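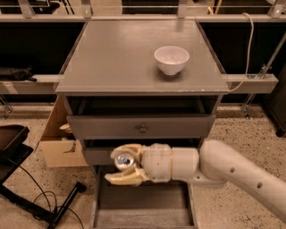 Gray nightstand, small white bowl on top, lower drawer part open.

19 Aug 2023

Stovus paint, adhesion again. Read the data sheet over breakfast and I still don't believe it. "Bonds to any previously finished surface without sanding." Any? Over wax? Over the silicone polish people have been spraying on their furniture since forever? The sheet doesn't say, and when I wrote to ask I got the same sentence back with a smiley.

Test boards are from the Hiswood offcuts, pine, all given two coats of old varnish in March and left on the rack. Half scuffed with a gray pad, half only wiped down with sugar soap. Same brush, same tin, one coat in the morning and one after lunch. Left them 7 days.

Cross-cut and tape this morning. Scuffed boards: a few flakes at the corners of the grid, nothing I'd argue with. Unscuffed boards: came away in strips on the first pull. I used the cheap tape too, the stuff that hardly sticks to itself.

Aishwarya Thomas thinks I'm being unfair and that a week isn't long enough for full cure. Could be. The tin says dry in an hour and is vague about cure, so I've kept back a second set and will cut those later. I'm not expecting much. If the bond isn't there at a week I don't see where it's going to come from – but fine, we'll look.
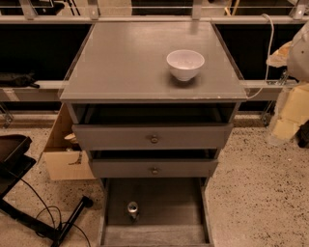
Other claim I wanted to check is the "self-leveling" one. Brushed panel 871 with the door flat on trestles and panel 78 with it upright. Flat one is decent, you have to get the light low to find the brush marks. Upright one has sags along the bottom rail and I wasn't laying it on thick. So it levels if gravity is helping. Most paints do.

Khan primer under the same topcoat did better on the unscuffed varnish than anything else on the bench. Annoying, as I'd written it off last time on smell alone. Want to repeat before I say so to anybody, one board is one board.

Narnano additive: no difference I can see or feel. Fingernail goes through both. Not buying more.

Still to do
– second set, cross-cut, proper tape this time
– one board with wax under, wiped only
– 80 grit versus gray pad, if there's varnish left
– find out who has the good scraper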